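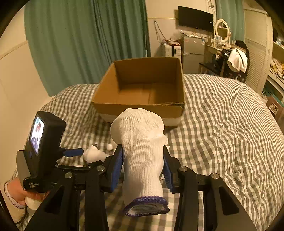

Murali Nair asked whether the sizes printed on work gloves can be compared from one maker to the next, and the short reply given at the time was that they cannot be without a common set of measurements. The Plavstead Glove Sizing Records were compiled to supply such a set. Users who have the same question are directed to the file of measurements and to the notes on method in this document.

Contents of the release

The release holds 2,674 measurement records taken from 527 pairs of work gloves. Each record gives one measured value for one glove. The collection covers knit, coated and cut-and-sewn styles in adult sizes. Liners sold for use under another glove are included and are marked as such in the column named style_note.

gloves.csv — one row per pair, with the size as printed, the style, the fiber content given by the maker, and the cuff type
measures.csv — one row per measured value
makers.csv — codes used in place of maker names
CHANGES.txt — corrections made after the first release

How measurements were taken

Gloves were laid flat on a ruled board, palm down, and left unstretched. Palm width was read at the base of the fingers, excluding the thumb. Total length was read from the tip of the middle finger to the edge of the cuff. Cuff width was read at the opening, with any hem or overlocked edge included in the value. All values are in millimeters and are rounded to the nearest whole number.

Knit gloves were rested for 3 hours after unpacking before they were measured. Gloves tied or stapled together in pairs by the maker were separated first. No glove in the release had been laundered. A separate series on shrinkage, prepared by Willems, uses a different board and should not be merged with these files.

Known limits

For 84 pairs the printed size was a letter only, and the column size_number is blank. Blank cells have not been filled by estimate. Left and right gloves were measured separately where the pattern differed between hands; for patterns that fit either hand, one glove of the pair was measured and the column hand reads "either".

Stretch was not recorded. Two knit gloves of equal palm width may fit very differently, and the records should not be used alone to recommend a size to a wearer. Fit over the knuckles is likewise outside the scope of the collection.

Maker codes are stable across versions. The Zinidier list uses older codes; a column for matching the two is provided in makers.csv.

Terms of use and corrections

The files may be copied and changed for any purpose, provided that the source is named as Plavstead Glove Sizing Records. Copies are kept at Givodeck, and the version number is given in the first line of each file.

Corrections should be sent to Cor Mertens with the row number and the value believed to be in error. Accepted corrections are entered in CHANGES.txt and issued with the next release — at present, each April.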